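Informe de avance: programa de conectividad rural Laltetti
Periodo: segundo trimestre de ejecución
Entidad ejecutora: Unidad de Redes de Acceso, Burnomberg

1. Objeto del informe

El presente documento da cuenta del estado de ejecución del programa Laltetti, destinado a extender el servicio de banda ancha fija en el municipio de Burnomberg y sus núcleos dependientes. Se presenta a la entidad financiadora conforme a lo previsto en el convenio y recoge la situación a cierre de junio, así como las desviaciones detectadas y las medidas propuestas para el siguiente periodo.

2. Despliegue de la red

Al cierre del trimestre se encuentran en servicio 1201 líneas, todas ellas conectadas a la cabecera de Burnomberg. El tendido de fibra entre la cabecera y el nodo Hoani concluyó en mayo y fue recibido sin reservas por la dirección técnica. Los dos armarios de distribución pendientes en la ladera norte quedaron instalados y con alimentación eléctrica definitiva, si bien uno de ellos opera todavía con la configuración provisional de respaldo.

En las zonas donde la canalización municipal resultó inutilizable se optó por el acceso inalámbrico fijo. Esta solución mantiene la velocidad contratada en horario diurno. Entre las 20:00 y las 23:00 se registran descensos en el sector oriental, atribuidos a la saturación del enlace que lo alimenta. La ampliación de dicho enlace figura en el plan de trabajo y no requiere obra civil.

3. Equipos en domicilio del abonado

El equipo terminal Prevar, que combina la conexión por fibra con un enlace móvil de reserva, se ha entregado a la totalidad de los abonados dados de alta en el periodo. El firmware inicial presentaba un defecto en la conmutación entre ambos accesos: tras un corte de la línea principal, el equipo permanecía en el enlace móvil aun después de restablecido el servicio. El proveedor suministró una versión corregida y la actualización remota se encuentra completada, salvo en los equipos que permanecen desconectados.

El contrato de suministro fija un plazo de sustitución de cinco días laborables para los terminales averiados. El plazo se cumplió en todos los casos comunicados por el centro de atención, con excepción de los correspondientes a la última semana de mayo, afectados por una rotura de existencias en almacén.

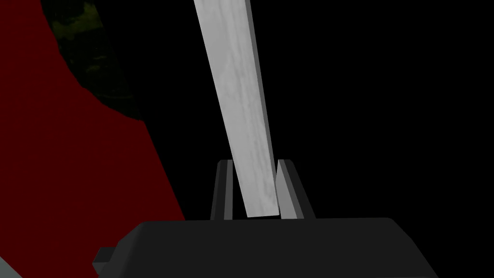

4. Atención al usuario

El centro de atención telefónica amplió su horario hasta las 21:00. La mayor parte de las consultas se refiere a la facturación del primer mes, en la que se prorratea la cuota de alta. Se ha redactado una nota aclaratoria que acompañará a las facturas a partir del próximo ciclo. Las incidencias técnicas se concentran en la cobertura inalámbrica dentro de las viviendas de muro grueso.

5. Ejecución presupuestaria

Las partidas de obra civil y equipamiento activo se mantienen dentro de lo aprobado. La partida de permisos y tasas presenta un exceso originado por la tramitación adicional del cruce de la carretera comarcal. Se solicita autorización para compensarlo con el remanente de la partida de formación, sin alteración del importe total concedido. Los justificantes de gasto se remiten por separado.

6. Previsiones para el próximo periodo

- Ampliación del enlace del sector oriental.
- Paso del armario provisional a su configuración definitiva.
- Alta de más de 30 abonados en lista de espera en el área de Hoani.
- Revisión presencial de los terminales Prevar que no hayan recibido la actualización.

La unidad ejecutora queda a la espera de la resolución sobre el trasvase entre partidas indicado en el apartado 5, necesaria para abonar las tasas pendientes antes del inicio de los trabajos en el cruce.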